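# Call for participants: how people follow news about protests and emergency orders

The Ilinwood Center for Public Life is looking for adults who have attended, policed, reported on or lived near a street demonstration in the past five years. The study runs from April through August.

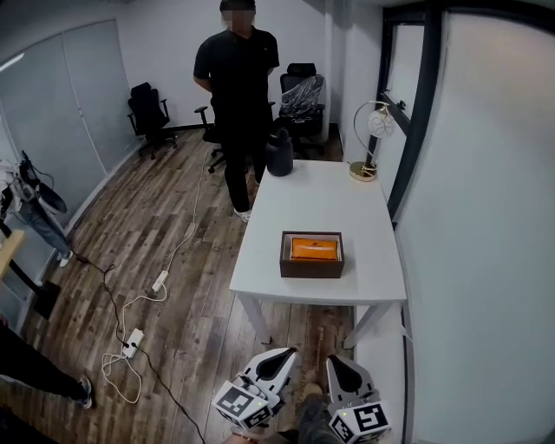 ## What the study is about

When a government declares a state of emergency or a city sets a curfew, people hear about it in different ways. Some get a text alert. Some hear it from a neighbor, or from an officer at a barricade. We want to know which of these messages reach people, how long they take, and what people do next.

The project is called Sesine. It covers public gatherings of every kind and political side, including ones that ended without any arrests. We do not take a position on the protests themselves and we will not ask how you vote.

## Who can take part

We have 141 places. You can apply if you:

- are 18 or older
- were within walking distance of a demonstration when an order to leave, a curfew or a road closure was announced
- can speak English or Spanish well enough for a long conversation
- can come to our office twice, or join by video from a private room

Of the 141 places, 47 are held for people who were there for work: reporters, medics, delivery drivers, shop staff, police and security guards. Current police officers should check their department's rules on outside research before applying.

You cannot take part if you have an open court case connected to the event. You are welcome to apply after the case is closed — we expect to run a second round next year.

## What you will be asked to do

1. Fill out a short form about the event. It takes 20 minutes.
2. Come in for a first interview of 90 minutes. We will go through the day in order, using a street map.
3. Keep a news diary for two weeks. You write down where you heard each piece of political news and whether you passed it on.
4. Come back for a second interview of one hour.

If you still have messages or alerts from the day, we may ask to see them. You can say no to this and stay in the study.

## Payment

Participants receive $123 by check or prepaid card after the second interview. If you leave early, you are paid for the parts you finished. Bus fare and parking are covered with a receipt. Child care is available for morning interviews if you ask when you book.

## Privacy

Interviews are recorded as audio and typed up by Erkeo, a transcription firm that has signed our confidentiality agreement. Names, home addresses and workplaces are removed before anyone outside the team reads a transcript. Recordings are deleted when the transcripts have been checked. You may withdraw your interview at any time up to the end of August.

## How to apply

Ask for the Sesine form at the front desk, Adjei Building, second floor, between 9 a.m. and 4 p.m., or write to us at the same address and we will mail you one. Please do not send photos or video with your application.

We will reply to every applicant by the end of March.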